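Thursday

Up before the alarm, which never happens. The public hearing on the family sponsorship rules was today and I'd been thinking about it since I brushed my teeth last night. I had the notes in my bag, the spare notes in my coat, and a banana that I forgot about until the afternoon (poor bag).

Caught the early bus to Clumaldale. It was properly foggy past the Irnenstead turnoff and the driver had the radio on low, and wouldn't you know it, they were talking about the hearing! Only a minute or so, and they got the name of the bill wrong, but still. A year ago you couldn't get anyone to talk about backlogs in the sponsorship program, and now it's on the bus.

I read over the part of our submission on police certificates again. It's the bit I'm proudest of. The way it works now, if your parent's certificate expires while the file is sitting in the queue, they have to apply for a new one from the old country, and sometimes the old country takes longer to send it than the certificate lasts. So you go round and round. What we're asking for is small: accept the certificate that was valid on the day the file came in, and ask for a fresh one once, near the end. You still get the safety check and people stop chasing the same piece of paper. I kept changing one comma and changing it back.

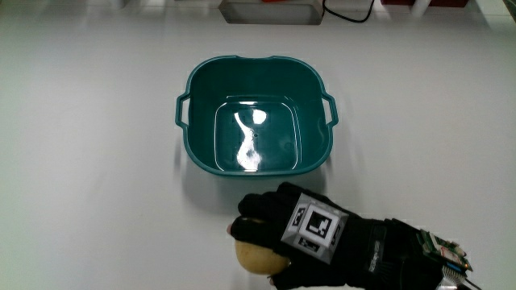

The hearing

It was in the MacKinnon Room, upstairs at the old civic hall, with those tall windows that don't open. I got there at half past eight and there was already a lineup down the stairs. I love a lineup for something like this. People had folders, and babies, and one man had his whole application in a biscuit tin.

They gave each group six minutes. We were fourth. I had practised it at five and a half and of course I got up there and talked so fast I finished in four, so I just went back and said the certificate part again, slower. One of the panel members wrote something down! I don't know what. I would pay good money to know what.

Then Alois Kaufmann got up. I'd only ever emailed with him before this and I'd pictured someone much taller. He waited 14 years for his brother's file to go through, and he didn't raise his voice once. He just read out the dates of the letters he'd been sent, one after the other, and what each letter asked for, and half of them asked for the same thing. The room went so quiet. When he sat down a woman behind me started clapping and the chair had to ask her to stop, and she did, and then somebody else started.

The department's person had a turn too, and I want to be fair here because I was cross at the time. She said they'd received nearly 1000 written comments and that the certificate problem came up again and again, and that they were looking at it. She also said, quite reasonably, that they can't just wave through old checks, there are people who do try to use a move to get away from things they've done. I agree with her! That was the whole point of the second check in our version. I went up to her afterward and said so and she took a copy of our page and put it in the front of her binder, where I could see the corner sticking out all through the next speaker.

Nothing got decided, naturally. The panel reports in August.

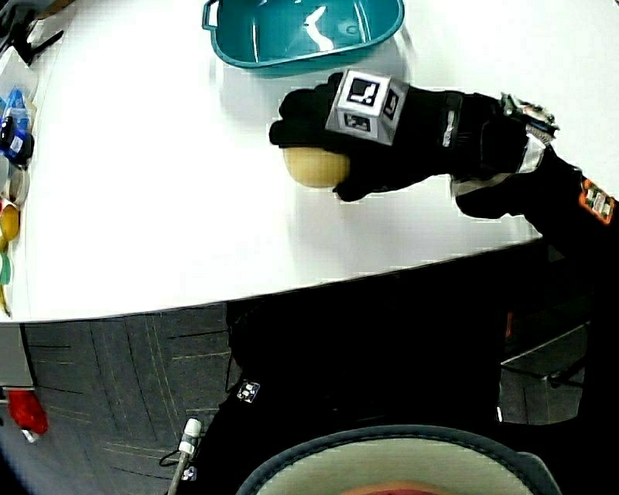
Lunch and after

A bunch of us ended up at the soup place across the road, far too many for the table, coats piled on the window ledge. Alois had the barley and said it wasn't as good as it should be and then had a second bowl. He told me the Staltley settlement office used to run an evening desk where you could bring in your forms and have someone look them over before you mailed them, and that it stopped when the funding went. I had no idea! I've lived in Staltley this whole time. I wrote it on my hand because my notebook was under the coats.

So that's my new thing, I think. An evening desk again, 2 nights a month to begin with, at the library if they'll have us. I've got the colour-coded checklist from my own mum's file and it wouldn't take much to turn it into something anyone could use. I need to ask which of us is allowed to give advice and which of us can only say "this box is empty". It matters, you can get people into real trouble by guessing, and I'm firmly in the empty box group for now.

Home

Back after dark. Rang Mum and told her the whole day from the fog onward and she said "and did you eat?", so I told her about the soup. She wants a copy of what I said so she can send it to my aunt. I'll have to print the slower version.

Must do tomorrow: email the library, thank-you note to Alois, find out if the hearing was recorded, wash out bag.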